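Clokitz Hand Casting Kit for Hospice and Bereavement Teams

Susteda > Keepsakes > Casting > Clokitz Hand Casting Kit

Case of 14 kits
$257
Single kits are sold through the sample page.

The Clokitz kit makes a plaster cast of a hand, or of two hands held together, at a bedside. It is meant for hospice nurses, chaplains, child life staff and bereavement coordinators who are asked by families for something to keep. Each kit makes one cast. The molding powder and the plaster are measured out and sealed, so the only thing you need to bring is water and a place to set the bucket.

We sell the kit by the case because most of the people who order from us run a program. If you are a family member looking for one kit, please use the sample page. The contents are the same.

What is in each kit

Molding powder, one pouch, unscented
Casting plaster, one pouch
Mixing bucket with a fill line for the mold and a lower fill line for the plaster
Stirring paddle
Waterproof bed pad
Finishing pick and a square of fine sandpaper
Soft wipes
Printed instructions, with a large-type side
A name card and a string tie for the finished bag

Gloves are not included. Staff told us they were throwing ours away and using their own.

How the cast is made

It takes 2 people to do this comfortably. One mixes and holds the bucket, and the other supports the arm. A family member can do either job and many of them want to.

Lay the bed pad down and get the person's arm where it can rest without effort. Practice the pose dry first. If two people are holding hands, have them hold the way they normally would, and check that the bucket will go around both hands without touching the sides. Take off rings unless the family wants them in the cast.

Fill the bucket to the upper line with room-temperature water, add the molding powder and stir hard. The mix should look like thick pancake batter. Lower the hands in. You have 90 seconds from the time the water meets the powder before it starts to firm up, so settle the pose early and then leave it alone. The mold is ready when the top springs back under a fingertip. Wiggle the fingers slightly to let air in and draw the hand out slowly.

Warm water makes the mix set faster and cold water slows it down. If you are new to this, use water on the cool side, but tell the person first. A cold bucket is an unpleasant surprise for somebody who is already uncomfortable.

The plaster can be poured right away or carried back to a workroom and poured within the same shift. Cover the mold with a damp cloth if it has to wait. It shrinks as it dries, and a mold left out overnight will give you a smaller hand with blurred lines. Pour a little plaster in at first and tilt the bucket so it runs into the fingertips, tap the sides, then fill the rest. Let it harden before you peel the mold away. Go slowly around the fingers. The pick is for the last bits between them.

The finished cast stays damp inside for a good while after it feels hard. Give it to the family in the paper bag or an open box, and ask them not to seal or paint it until September if you made it in midsummer, or for a similar stretch at other times of year. Plaster sealed too soon gets dark spots.

When a cast is not possible

Some hands cannot go in a bucket. Swelling, an IV line, broken skin or a tight contracture are all good reasons to stop. The molding powder should not be used on open wounds. In these cases the Risen Ink Print Folder is the better choice. It takes a palm print or a thumbprint with an inkless wipe and coated paper, and the arm does not have to be lifted.

Casts can be made after death. The fingers will not hold a pose on their own, so plan on an open, flat hand or have a relative hold it in place. Follow your own facility's rules on who may be in the room and for how long.

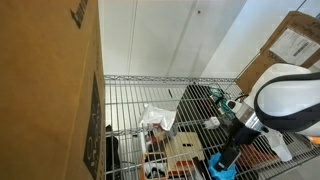
Storage comes up often in emails from program managers, so we have put the answers here. Keep the kits indoors and dry. Both powders take up moisture from the air, and a garage or the trunk of a car will ruin them over a summer. Unopened pouches carry a use-by month on the back seam. Put new stock behind old stock. Molding powder that is past its month will usually still mix, but it sets unevenly, and you get only one try at many of these casts.

A pouch that feels lumpy before it is opened should be thrown out. Write to us with the lot code and we will replace the kit.

Disposal

Never pour leftover plaster down a sink. Let it harden in the bucket, flex the sides and drop it in the trash. Used molding material goes in the trash too, unless your facility treats anything that has touched a patient as clinical waste. The bucket can be rinsed and reused for practice but we do not recommend using it again with a second family.

Talking with families about it

We are a supplies company and do not offer counseling. We do hear from the people who use the kits, and a few points come up often enough to pass along.

Ask early. A hand that can still grip makes a very different cast from one that can't, and relatives often say later that they would have liked to be asked sooner. Offer it once, leave the card, and let them come back to you. Some families find the idea upsetting and should not be asked a second time.

Tell them what plaster shows. It picks up veins, nail ridges, scars and thin skin. Most people want that. A few expect something smoother, and are taken aback when the mold comes off.

If children are helping, give them the stirring to do. Have them practice on their own hand with a spare kit if you can spare one.

Ask who the cast is for. One cast between several brothers and sisters can turn into an argument, and it is easier to make a second one that afternoon than to sort it out afterward.

Training

Katsuhiko Kuroda, who designed the kit, teaches a short video class for teams placing their first case order. He works through one full cast and one that goes wrong on purpose. There is no charge, and staff can watch the recording on a night shift. Junpei Ishida handles group scheduling and can also answer questions on lot codes, use-by months and bulk water for sites where the tap is a long walk from the bed.

Common questions

Is it safe for the skin?
The powder is a plant-based material of the kind used for dental impressions, with no added color or scent. Rinse with plain water. For a person with known skin allergies, try a dab on the inside of the wrist beforehand.

Is plaster ever put on the person?
No. Plaster heats up as it sets and must not be used on skin. It goes only into the empty mold.

Can it be used for feet?
A child's foot, yes. An adult foot will not fit the bucket.

Can we buy the pouches without the bucket?
Yes, as the Clokitz Refill. Same case size. The refill does not come with bed pads.

Do you add our program's name to the cards?
We can print one line on the name card if you order at least one full case. Send the wording exactly as you want it. We don't print logos.

Can the cast be mounted?
It can stand on its own wrist end if you sand that flat. Wall mounting needs a hook set into the wet plaster, and hooks are listed under Casting Extras.

Ordering and returns

Purchase orders are accepted from hospices, hospitals and funeral homes. Orders placed before noon are packed the same day. Unopened cases can be returned. We can't take back single kits from an opened case, even with the pouches sealed.

Other items in this section: Risen Ink Print Folder, Clokitz Refill, Casting Extras, Lock of Hair Envelopes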